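The dry season

Dried flowers are back on sideboards and hall tables, and a small grower at Hurkholm is selling every bunch she can hang.

Ourania Triantafyllou does most of her cutting before eight in the morning, once the dew is off and before the heat gets into the rows. By mid-November the drying shed behind her house is full to the rafters. Bunches hang head down from lengths of fencing wire, with the doors propped open at both ends for the breeze.

She started with 11 rows of statice and everlastings on a paddock that had been used for pumpkins. There are now 66 rows, and last season she sold 2,000 bunches, most of them through the Sotiropoulos nursery in Ostombridge and the rest from a table at her gate.

"People remember them from their nan's place and they think of dust," she says. "Then they see the colour when it's fresh off the wire. The yellows hold better than anything else I grow."

Yellow is what sells. She ties it in generous bunches and leaves the stems long, on the grounds that a customer can always take some off at home. Whites and rusts move more slowly, though florists ask for them in autumn.

At Rovance, the homewares shop two doors up from the nursery, plain white vases have gone the same way as the flowers. The shop used to carry mostly clear glass, which suits fresh stems and does little for dried ones, where the bottoms are brown and often broken. A solid vase hides all that. It doesn't need to hold water either, so an old piece with a hairline crack will do the job.

Shape matters more than price. A straight-sided vase with a wide mouth suits a tall bunch that fans out at the top, but the stems tend to slump to one side unless there are plenty of them. A rounder vase with a narrow neck grips a few stems and keeps them upright. Triantafyllou tells her customers to own one of each and to keep the arrangements separate, with one tall and one small.
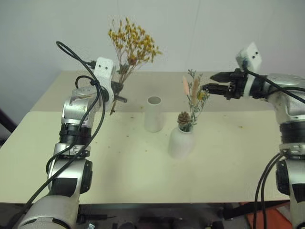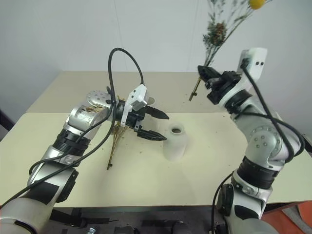

White vases on a pale table. In the first picture, a tall yellow bunch is held beside the empty cylinder, with a small dried arrangement in the rounded vase.

Getting a bunch into a vase without losing half of it takes some patience. Dried heads snag on each other and drop bits whenever they are pulled apart. Triantafyllou's method is to leave the tie on, hold the bunch low on the stems and lower it in as one piece. She cuts the tie only when the stems are sitting on the bottom, then gives the vase a quarter turn and leaves it alone.

If the bunch is too tall, she trims it with secateurs over newspaper. Her rule is that the flowers can stand up to twice the height of the vase. She'll go higher with yellow, she says, as it's light and doesn't topple much.

Sand in the bottom steadies a tall vase. Rice works too, but it attracts weevils - she found that out in her own kitchen.

Keep the arrangement out of direct sun and well away from the bathroom. Steam softens the stems and the heads start to droop. Dust comes off with a hair dryer on its coolest setting, held at arm's length, or with a soft paintbrush if the flowers are sturdy.

A bunch bought this summer should look good for two years, and some last longer. Triantafyllou has one on top of her fridge that has been there for five. It was yellow once and is now closer to straw, and she has no plans to throw it out.

The gate table at Hurkholm is open most mornings until the end of March, with payment in the tin.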